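Community > Workshop Help > Automation and Robots > Buying Advice

Budgeting a second two-arm bench cell: what gets forgotten?
Posted by Krystyna Kołodziej in January
388 views | 3 comments | 50 shares

I do the equipment planning for a small training shop, and I have to turn in a number for a second two-arm cell. The first one was bought before my time and the paperwork for it is thin. I have a quote from Ladeo for the arms and grippers, and one from Orano for the frame and walls. Neither one covers spares, flooring or the things the arms practice on.

The work is small-parts handling, mostly padlocks and keys, with cloth and other soft items mixed in. Our current cell looks like this on a normal day: 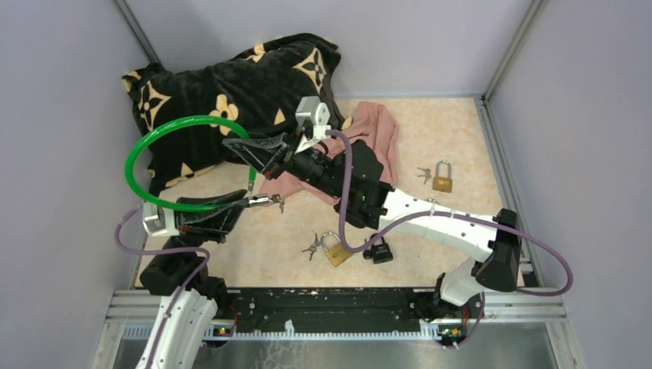

Two arms over the mat, with padlocks, keys, a pillow and a pink cloth.

I have three things I would like help with. First, do I buy spare gripper fingers up front or wait? Second, is it worth paying for padding or a softer mat? Third, how much should I hold back for small items? My manager has suggested $1000 for everything that is not on the two quotes, and I don't know if that is high or low.

Share (3)

Tadhg Cullinane
Buy the fingers up front. When I priced ours, the fingers were cheap and the shipping was not, so one order made more sense than several. Ask Ladeo if they sell them as pairs. Also ask for the lead time in writing. Ours changed twice after we had paid the deposit.

I would keep the $1000 but make it spares only. Put the mat and the practice items on their own line, or they will eat it.

I'd also look at what your grippers spend their day holding before you pick a finger type: 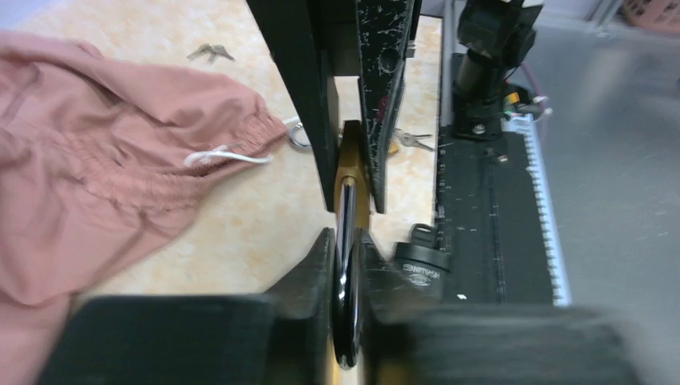
Finger material is where I would spend the extra money. We run a Lulon set on one arm and the stock set on the other, and the stock set costs less but we change it more often. For cloth it makes little difference to us. A padlock is a different job, with a hard brass-colored body and a smooth, shiny shackle right where the fingers close, so get a sample set and try it on your own locks before you order for both arms. If Ladeo won't send samples, ask for a return period.

I can't help with padding. We don't use any.

Helpful (50)

Nikola Marciniak
just get the cheapest mat, you will replace it anyway. a roll from the hardware store cut to size is fine. don't let them sell you a custom one

Helpful (3)

Lucyna Domański
I went through this for the Zawadzka project. I agree on the spares line. I would add these to the list:

- Cables. Get one full spare set per arm, and check the length with the arm at full reach.
- Padlocks in more than one size. Buy duplicates of each, with the keys tagged when they come in. Sorting them out later took us most of an afternoon.
- Fasteners and brackets for the frame. Orano charges by the bag, so ask which sizes you need.
- A shelf or bins next to the cell. It sounds minor, but we left it out and had to go back for approval.

On finger wear, set a rule for when you change them and put it in the budget notes. Ours is by grip test. Scuffs alone don't count.
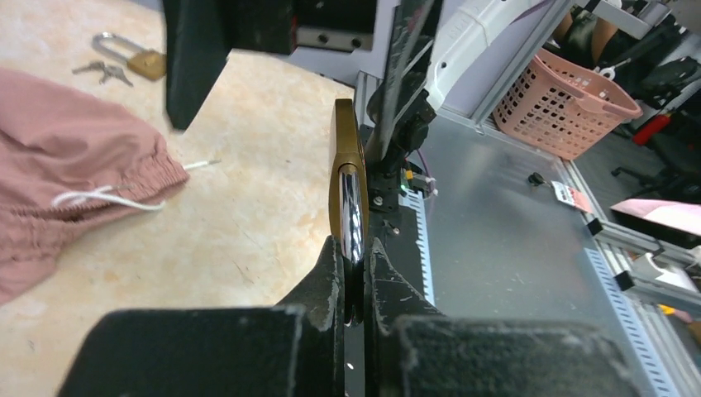

Brass padlock held edge-on, with wear marks on the fingers.

Marks like those would not make me order a new pair. I would do it if a lock started to slip at the normal grip setting.

On the mat, I half agree with Nikola. Cheap is fine, but get one with a dull surface if you use cameras, and buy enough for a second piece from the same roll. We had to match a pattern later and the store had dropped it.

For the total, our small items came to over $1000 in the first year for one cell, with the cables included. I would ask for that much for spares and a separate amount for the rest.

Helpful (50)

Krystyna Kołodziej
Thank you, this is enough to write it up. I will split it into spares, flooring and practice items, and ask Ladeo for the samples. Eugeniusz Pawlak in our purchasing office wants the Orano bracket sizes too, so I am sending that request today.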